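OK, thread time, and it's a nerdy one. The towel protocol at our lab finally got its rewrite this May and I want to talk about it, because I've learned more from arguing over these rules than from any paper I read this year! (1/16)

Background: we do cloth handling at Camenzind. One arm, one table, one towel at a time. The old rulebook was a single page called "Hidell" that three different people had edited without telling each other. You can guess how comparable our results were. (2/16)

The new one is called Skelta. Wendelin Schnyder wrote the first draft, Aslı Yaman tore it apart on a Thursday afternoon, and I got to type up what survived. It has 13 rules. I won't do all of them, just the ones I'd carry over to any cloth setup. (3/16)

Rule 1: define "crumpled." We used to drop the towel however we felt like it, and you get lazy, and your drops get kinder by the end of the day. Now it's pinch the middle, lift to 50 cm, let go, hands off. No fixing it. If it lands nearly flat, it counts. (4/16)

Rule 2: say what a grasp is before you start. For us, both fingertips closed with fabric between them. Brushing the pile doesn't count, and terry is terrible for this, those little loops catch on everything! (5/16)

Rule 3: a lift isn't a grasp. Log them separately. We had sessions where the success number looked wonderful and it was all grasps, with half the towels sliding back out on the way up. (6/16)

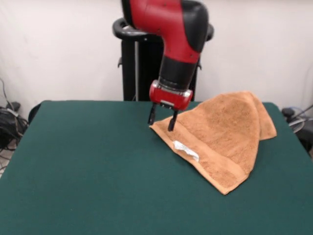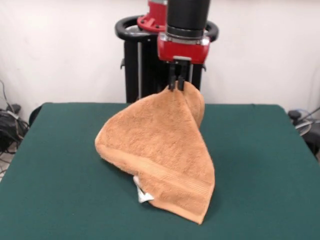
Rule 4 is my favorite: corner or no corner, written down every single time. A towel held by a true corner hangs one way, and a towel held by a fold a little way in hangs another, and whatever step comes next cares a LOT about which one it got. (7/16)

We fought over this one. Wendelin wanted a distance in the log, I wanted yes/no. Aslı asked who was going to stand there with a ruler for every trial – so, yes/no, plus a column for "can't tell." That third option gets used more than I expected and I'm glad we have it. (8/16)

Rule 5: leave the care label on. People love to snip them off. But a label is a stiff little thing on a soft thing, and real towels have them. Same for the woven border, which bends differently from the rest. If your method only works on cloth with no label and no border, please say so in the write-up. (9/16)

Rule 6: retire the towel. Cloth changes as it gets handled. Ours goes in the wash after 25 trials, same cycle, no softener, and the wash count goes in the log next to the trial number. (10/16)

(Softener! We lost a whole week at Jallholm, my old place, over softener. Ask me another time.) (11/16)

Rule 7: the table is part of the test. Felt grips, bare laminate slides. Write down the surface, and when you change it, start a new series. Do not quietly merge the two because the plots look nicer. I have been this person. (12/16)

Rule 8: hands out of the workspace before the arm is enabled, and say "clear" out loud even if you're alone in the room. I felt silly for maybe a day. Now I say it in my kitchen. (13/16)

Rule 9: 20 trials before anybody gets to have an opinion. Four good lifts in a row will make you fall in love with a setting, and then the fifth one comes along. Every session I want to break this rule, and every session I'm happy I didn't. (14/16)

What we haven't solved: when to call a trial over. If the arm misses and tries again, is that one trial or two? Skelta says one trial with a retry count, but Aslı thinks that hides too much and I'm slowly coming around to her side. It's open for the next version. (15/16)

If you work with cloth and have your own rules, send them over, especially for anything with stretch. We start on T-shirts next and I have no idea yet what "crumpled" means for a sleeve. (16/16)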